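Inicio Archivos Incidencias Wiki Buscar
Favoritos 82 Comentarios 3

cavuvance-mano
Pinza de mano y conjunto de datos de manipulación sobre mesa

Versión de esta ficha: 2020-06-06

Este repositorio contiene las piezas, el firmware y las grabaciones de Cavuvance, una pinza paralela que se lleva en la mano y que graba vídeo mientras se usa. La montamos en el taller compartido de Zamudio. Con ella se hacen demostraciones de coger, mover y dejar objetos corrientes, para entrenar después una política que se ejecute en un brazo de sobremesa. El brazo no forma parte de esta entrega.

Las tareas se graban sobre una mesa de madera con objetos como vasos, pajitas y botellas de agua. El vídeo se toma desde la propia pinza, de modo que los dedos y parte de la carcasa ocupan siempre la zona baja.
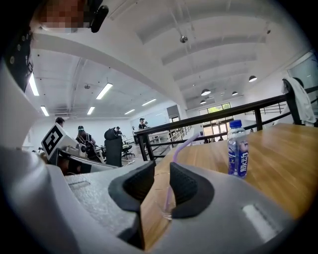 Trikel · Sección de robótica · Taller compartido de Zamudio

Contenido del repositorio

piezas/ : modelos de la carcasa, los dedos y el soporte de cámara
firmware/ : lectura de apertura y marca de tiempo
datos/ : episodios, una carpeta por episodio
herramientas/ : conversión, recorte y comprobación
calibracion/ : plantillas de los marcadores y ficheros de la lente

Montaje

1. Comprobar que las dos guías deslizan sin holgura antes de cerrar la carcasa. Si rozan, lijar solo la cara interior.
2. Colocar los dedos con la superficie rugosa hacia dentro, enfrentadas.
3. Pasar el cable del sensor de apertura por el canal izquierdo. En el derecho se pellizca al cerrar.
4. Atornillar el soporte de cámara y apretar en cruz, sin fijador de roscas.
5. Cargar el firmware con la pinza abierta del todo. El valor leído en ese momento se guarda como apertura máxima.

El forro de los dedos es un consumible. En noviembre cambiamos el patrón de la superficie de agarre porque el anterior resbalaba con los vasos; las piezas antiguas siguen en piezas/retiradas y no deben mezclarse con las nuevas en un mismo par.

Datos

El conjunto tiene 1061 episodios. De ellos, 521 son de la tarea «pajita y vaso» y el resto se reparte entre mover botellas y ordenar objetos sueltos. Otros 82 se descartaron en la revisión y no se publican.

Cada carpeta de episodio incluye:

video.mp4 : gran angular, sin corregir
apertura.csv : marca de tiempo y distancia entre dedos en milímetros
pose.csv : trayectoria estimada de la pinza
notas.txt : opcional, escrito por quien grabó

La pose se calcula con odometría visual y se ajusta con los marcadores cuadrados en blanco y negro repartidos por la sala. Cuando no hay ningún marcador a la vista, el campo «anclada» de pose.csv vale 0. Esas filas sirven para movimientos cortos, pero no recomendamos usarlas para comparar posiciones entre episodios.

El retardo entre el vídeo y la lectura de apertura era de casi 200 ms en las primeras sesiones. El guion alinear.py lo corrige y ya está aplicado en todo lo publicado. Si alguien graba con su propia pinza, tiene que volver a medirlo.
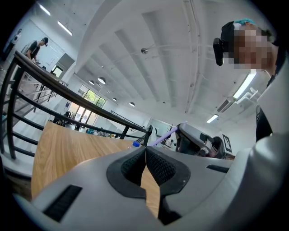 Estrella Tovar preguntó en la lista del taller si se podía entrenar con los episodios de botellas sin tocar los de pajitas, y avisó de que en su copia el cargador fallaba al filtrar por tarea. Se puede. El fallo era un espacio de más en el índice y quedó corregido en la rama principal; basta con volver a descargar indice.csv.

Limitaciones conocidas

Todo se ha grabado en el mismo edificio. Hay luz de fluorescentes en el techo y luz natural por las ventanas, y la exposición automática de la cámara salta al girar hacia el exterior. No hemos bloqueado la exposición en ningún episodio.

El plástico transparente da problemas a cualquier detector que hayamos probado. Las etiquetas de contacto de vasos y botellas se pusieron a mano.

Los demostradores no son todos igual de rápidos. No hay normalización de velocidad.

La mano que sujeta la pinza puede hacer giros de muñeca que un brazo de seis ejes no alcanza. herramientas/alcance.py marca esos tramos para el modelo Bevmont, que es el que tenemos montado; para otro brazo hay que cambiar el fichero de geometría.

Uso

Instalar las dependencias, ejecutar comprobar.py sobre datos/ y después convertir.py con el formato de salida que se quiera. La conversión escribe en una carpeta nueva y no modifica los originales.

Pendiente

Publicar la lista de tornillería con longitudes.
Rehacer la guía izquierda, que se desgasta antes que la derecha.
Añadir episodios grabados en otra mesa.

Las incidencias se abren en este mismo repositorio, indicando la versión del firmware y el número de episodio.

Compartir 14 Anterior Siguiente Volver arriba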